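Search this site Go

Wanted: people in Stokham who sleep badly

Every December the magazines tell us that a weighted blanket, a herbal tea or a lamp the colour of a peach will fix our nights. I have tried most of them and I am still up at four. Before anyone in town spends more money, I would like to see whether any of it does a thing.

I need 45 adults who live in Stokham or Skadon and are willing to keep a sleep diary for 19 nights. Half will drink the Clurnberg bedtime tea, half will drink plain hot water. You don't get to choose.
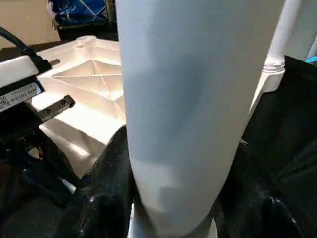
You will not be paid, and I can't promise you'll feel better. I rather doubt you will. Shift workers are welcome, and so are people who swear by the tea, provided they write down the bad nights as well. Please don't apply if you sell it.

The diary takes a few minutes each morning. Results go to everyone who finishes, including if they are dull.

Write to Prys Prothero, Flat 2, Mokoena House, Stokham, with your age and usual bedtime. Posted February 4, 2024.

19 comments
200 shares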